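Gripper comparison FAQ: Dokport and Mosix fingers on the two-arm bench
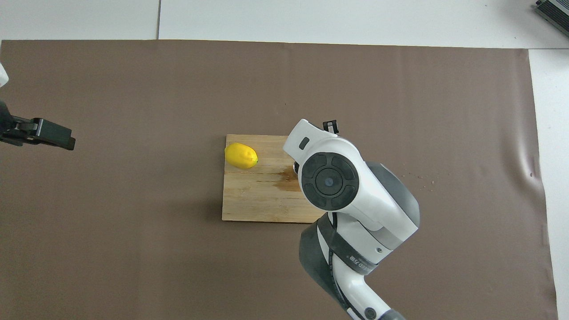
One reader wrote in that a comparison on soft produce is worthless unless both grippers run at the same closing force. Agreed, and the force limit is now fixed for every run.

Which grippers were compared?
The Dokport parallel gripper and the Mosix two-finger unit, both driven by the Wotano controller.

How many trials are in the results?
2132 grasps, of which 1881 counted as successful. More than 600 used a lemon. The remainder used onions, sponges and plastic cups.

What counts as a success?
The object is lifted, held for six seconds and set back down on the board without slipping. A grasp that needs a second closing attempt is logged as a failure.

Why a lemon?
Dimpled peel, a curved surface and a tapered end. Fingers that hold it across the middle often lose it near the tip.

Is the cutting board fixed down?
No. It rests on the brown paper. If a finger pushes the board out of place, the run is stopped and repeated.

Does moisture on the board affect the score?
Yes. Juice lowers friction at the contact point. Runs on a stained board are tagged and reported separately.

Can the Pētersons wrist camera be used?
Yes, with firmware from February or later. Earlier versions drop images when both arms move.

Do I need to recalibrate after changing fingers?
Yes. Reset the tool center point and repeat the zero-force reading before the first grasp.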